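Pisel log, Wednesday, way too late

Quick one before I fall asleep. The club folding project is moving again, sort of. We split the recording between the four of us because the club room closes at seven and Man (our arm, yes that's its name, no I didn't pick it) needs more examples than we can get in there. So everybody takes a gripper home and does laundry. My roomate thinks I joined a cleaning service.

Target is 155 takes each before the Rastuvia meet. I'm at 60. Not great. Not terrible for a week with two midterms in it.

Black clothes are the worst. Did a bunch on the bed tonight, black stuff with elastic edges, and the elastic bunches up and then where is the edge? I can barely tell and I have eyes. Folds go to nothing in the shadows. Gray shirts last week were so much easier, you get a corner, you pinch, you go.

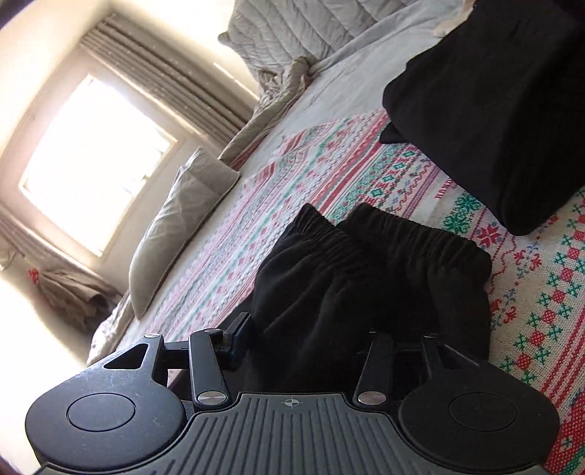

Anyway I've been going slower on the approach. Fingertip down next to the cloth first, then slide in, then close. When I rush it I grab two layers and the whole thing comes up in a lump and thats a take in the trash. Slower is maybe 4 extra seconds, fine, whatever, I'll take it.

Other thing — a patterned cover under the clothes. Team was split on this. Half of us want plain sheets only so the training is cleaner. I say nobody's bed at the meet is going to be plain, and if Man gets confused by a few flowers I want to know now. We're doing both and comparing. Will post numbers when there are numbers.

Letia (the labeling script, renamed again, sorry) still crashes if you pause a take and start it again. Workaround is don't pause. If the phone rings let it ring. I lost 7 takes on Monday to my mom calling.

To do: charge everything, find more light-colored socks, fix the script or bribe someone to. Also wrist hurts, need to switch hands halfway but then the takes look different and I don't know if that's good or bad. Asking at the next meeting.

Ok bed. Have to move all the laundry off it first.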